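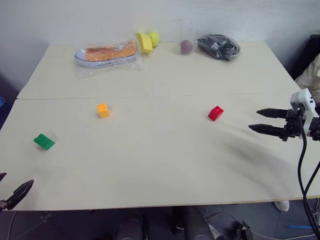 Bench notebook, two-arm build
Flovomcombe shared workshop, back wall
19/02/2020

Picked up from where the last entry stopped. Both arms are powered from the same supply again, after I moved the second lead off the extension block. No brown-outs so far with both arms moving at once. I still want a fuse on each side before anyone runs it unattended.

Table. The two tops are pushed together and clamped underneath. The seam is close to level but not quite, the near top sits slightly proud at the right-hand end. You can feel it with a fingernail. A folded bit of card under the far leg helped and I will cut a proper shim when the bandsaw is free. Until then, no sliding moves across the seam. Lift, cross, put down.

Zero positions. Re-did the home pose for the right arm. It had drifted by over 2 degrees at the wrist since the belt was changed, enough to make the fingers come in nose-down. Left arm was fine and I left it alone. The new offsets are in the Damusov folder with today's date in the file name. Please don't overwrite the old ones, I want to compare.

Bricks. Started with the big toy bricks because they forgive a lot. Red, green and orange-yellow, spread out on the near top so that a missed grab on one doesn't knock the next. The right arm takes the red, the left arm takes the green, and the orange-yellow one is for whichever arm is asked. That last part is not written yet. At present both arms will happily go for it, so keep a hand on the stop button.

Ran the red brick 19 times from the same start pose. It was picked up and held on all but 4. All of the misses went the same way: the lower finger touched first and turned the brick before the upper one closed. Tried it with the brick square on and then tipped over so the studs faced sideways. Tipped is worse. The serrated tips catch on a stud and the brick rolls out.

Slowed the closing speed by half and the rolling mostly stopped, but it makes the whole thing tedious to watch. I would sooner fix the approach height. Next time, bring the wrist down a touch before closing and put the speed back up.

Finger tips. Somebody asked on the board whether we should glue rubber on them. I'd leave it for now. The Ibarra fingers we tried last July had rubber on and it peeled within a couple of sessions, and then we were chasing a fault that was only a loose flap. If we do go that way, use heat shrink over the tip so it can be replaced without scraping.

Back row. The other things are lined up along the wall out of the way: the orange trainer in its clear bag, the yellow foam piece, the tennis ball, the small purple-brown ball in its wrapping and the black item in the other clear bag. Leave them in that order, left to right, so the list in the config still matches. None of them is to be tried until the bricks are reliable.

A note on the bags for when we get there. The clear plastic throws highlights and I expect the depth reading to be rubbish over them. The plan is to aim by hand the first few times and log where the fingers end up. If that is hopeless, take the trainer out of its bag and do it bare first. The tennis ball and the foam are touching, so either move them apart or accept that picking one will shift the other.

Light. There is a soft shadow over the table from the right. It moved when I leaned over and the brick finder lost the red one for a moment. Stand back from the right-hand side during a run, or at least stand still. Would be worth trying the clip lamp from the Drandthorpe box, pointed at the wall so it bounces.

Cables. Still the worst part of this build. The right arm's cables come off the mount, hang over the front of the table and go down to the floor. At full reach to the left they pull tight, and I think that is part of why the home pose wandered. They need a longer loop and a proper tie to the table edge. The thin ones across the floor want taping down as well. Mind your feet and the chair bases until that is done.

Screws on the white housing: checked all of them, two were loose, both on the underside. Nipped up by hand. No threadlock yet as I expect to have it apart again.

To do
Shim for the far leg
Fuse each arm separately
Longer cable loop on the right, tie to table edge
Lower the wrist before closing, repeat the red brick run
Same run with the green brick on the left arm
Write the rule for who takes the orange-yellow brick
Find the clip lamp

Left everything set up. Power is off at the wall and the stop button is pushed in, so twist it out before you start wondering why nothing moves.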